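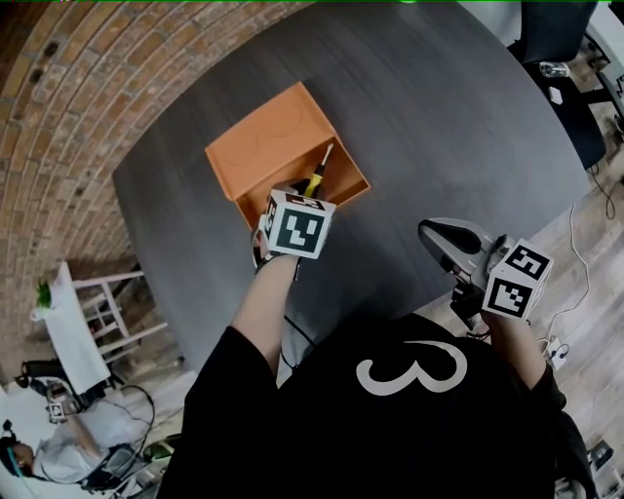

Semetti opens its doors in February, and asks visitors to bring their doubts

Semetti, the robot training workshop, will hold an open afternoon in February for local firms, college tutors and anyone else who has been told that a robot is coming for the packing bench. Doors open at 2 pm and the last demonstration starts at 4.30 pm. Entry is free but places are limited to 70.

Visitors will see people at work with hand-held grippers, picking up everyday tools and putting them in and out of boxes while the movements are recorded. They will then see a robot arm try the same jobs using what has been learned from those recordings. The arm will be given objects chosen by the audience from a table of mixed hardware. It will not be given a second go unless the audience agrees.

The format was set by Teodoro Alvarado, who runs the workshop and who has sat through a good many robot demonstrations without being much persuaded by them.

"I have seen a lot of videos of robots folding shirts," said Mr Alvarado. "What I want to know is how many shirts ended up on the floor before they got the one they used. People who are thinking of spending money on this should be able to ask that, and they should get a number back."

The number from Semetti's most recent trial will be on the wall. Over 100 attempts at placing a screwdriver in an open box, the arm managed it 63 times. Most of the failures came when the handle was facing away from the arm or when the tool had rolled against the side. A person with a pair of the hand-held grippers, after a morning's practice, rarely misses.

"Sixty-three is better than we were getting last year and it is no use at all to a factory," Mr Alvarado said. "Both of those are true. I'd be suspicious of anyone who only told you the first half."

Two other firms will take part. Dileo, which makes fixtures for small assembly lines, will show a plain spring-loaded tool holder that does part of the same job with no software in it. Wong, a supplier of trade toolkits, will talk about why it looked at automated packing for its smallest kits and decided to wait. Its packers fill 110 of these kits an hour by hand, and the company has yet to be offered a machine that it believes would match them over a full shift.

Semetti will also give a first showing of Brolora, its software for sorting recordings into good and bad examples. The company makes no claim that Brolora will raise the success rate. It does expect it to cut down the hours staff spend watching hands move about on a screen – a part of the work that seldom gets a mention in the brochures.

There will be time for visitors to try the grippers themselves. Numbers at the table will be kept small, so some waiting is likely. Long sleeves should be rolled up and loose bracelets taken off before handling the equipment. Children over ten are welcome with an adult.

Questions for the closing session can be handed in at the door, with or without a name. Mr Alvarado will answer them in the order they come out of the box.

To book a place, or to arrange a press visit before the open afternoon, contact the Semetti front office. Interviews with Mr Alvarado are available on request in the mornings.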